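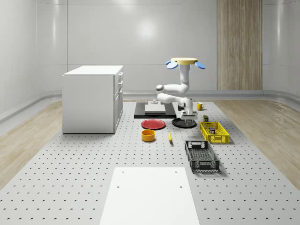 Can a robot put your house in order yet?

Parts of it, slowly, if somebody has set the room up first. I wouldn't give one my kitchen.

23 Aug 2022

OK so this is a thread, because three people asked me the same thing after my post on the Pamisell folding machine and I typed half an answer to each of them. Everybody gets the whole thing now.

Where I'm coming from: I run the back room of a secondhand store. Toys, dishes, small kitchen stuff, games. Stuff comes in mixed up in boxes and has to go out sorted in baskets. I am not an engineer! I am the person who would love to hand this job to somebody who doesn't get a sore back.

A box comes in and it's a mug, a plate, one roller skate, a puzzle cube, a bag of doll shoes tied in a knot. You pick up each thing, decide what it is, decide if it's trash, put it where it goes. That is the chore. My kitchen after dinner is pretty much the same chore with sauce on it.

We get about 500 items through on a good day with two of us sorting. Solveig Granström is faster than me and I've stopped being mad about it.

Now, machines. There are two kinds of "robot that does chores" and people mash them together. One is the kind that does a single thing in a box, like your dishwasher. Those won decades ago and we just quit calling them robots. The other kind is an arm that's supposed to cope with whatever you put in front of it. That second kind is what everybody means when they ask me.

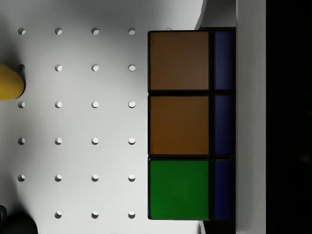

Puzzle cube, finger, pegboard.

Picking up a cube looks like the easy end of things, and it is. Flat sides, stiff, doesn't care which way up it goes. If you wanted to be nice to a robot you'd hand it a cube. I'd start a new hire on those too (I started my nephew on them and he solved it for 12 minutes on the clock).

Compare a sweater. Or a sheet of stickers. Or a glass with a hairline crack that you only know about because it sounded wrong when you set it down. I catch a lot of bad glasses by ear and I couldn't tell you how to write that down for a machine.

And then a whole lot of this work gets done in simulation first, so nothing gets dropped on a real floor. I used to roll my eyes at that. Yanling Xu, who builds practice scenes for a living, talked me around a bit: you can run the same boring pickup over and over through the night, change the lighting, move the plate, and no one has to sweep up china.

My pushback to her was that a practice room is so CLEAN. She said yep, and that they add the mess back in a little at a time. Fair. My back room adds it all at once at 8 in the morning.
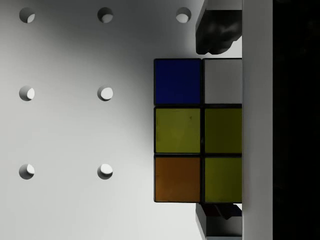

When I sort, I lose sight of things all the time and it doesn't slow me down, because my hand knows it's still there. I can reach behind a stack of plates and come out with the gravy boat. A machine working from a camera view has a harder time of it. Look how much the gripper itself gets in the way — that tall white panel is right up against the cube and you only get two full columns of stickers to go on. If that view were all I had, I'd be guessing at the rest of the toy while holding it. Yanling says that's why people fuss so much over where the cameras go and how many you get.

I got to watch a real one last winter, at a packing place that had a Drenell arm on trial. Same size boxes, same belt, same spot every time. It was great at it! Really smooth. Then somebody sent down a padded mailer with a lump in it and the arm grabbed, let go, grabbed, let go, and a guy walked over and picked it up with two fingers while still talking to me.

That guy's job was standing near the robot. I'm not knocking it, he liked it better than what he did before. But when you hear "the robot does the packing," ask where that guy is standing and how often he walks over.

The place has 145 people on the floor, by the way, and the manager told me the arm hadn't changed that number. It changed which part of the day people hated.
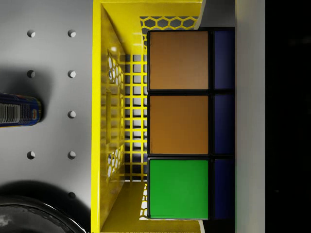 Still: Yanling Xu / Ndung'u simulation set

Baskets! This is the bit I have opinions on. Everyone obsesses over the grab and the basket is where I'd expect the trouble. You've got walls, and you've got a hand that needs room too, and in that yellow basket the gripper finger is sitting right against the side of the cube. With one toy in there, fine. My baskets have forty things in them and a jump rope wrapped through the lot.

Also the walls have holes in them, so you see bits of the background through the yellow. My eyes sort that out without asking me. I did ask Yanling if it bothers the software and she said "depends on the software," so write that down, it's what every one of these people says about everything.

Here's where I land, shop floor first. Same items, same bins, decent light, person nearby: sure, that's happening now. Mixed secondhand junk: I'd say they could do the easy part of my box and leave me the knots and the glass.

Home is harder. Your kid moves stuff. The dog moves stuff. There's a Vullano vacuum in my hallway that has eaten the same phone charger twice and it only has ONE job.

What would I buy tomorrow? Something that takes the dishes out of the rack and stacks them on the counter. It doesn't even have to open the cupboard. It can take all afternoon, I'm at work.

Replies are open. If you have an arm running on mixed goods somewhere, I want to know what's in the reject pile at the end of the shift, and I'd love a picture of it. Going to go untie some doll shoes.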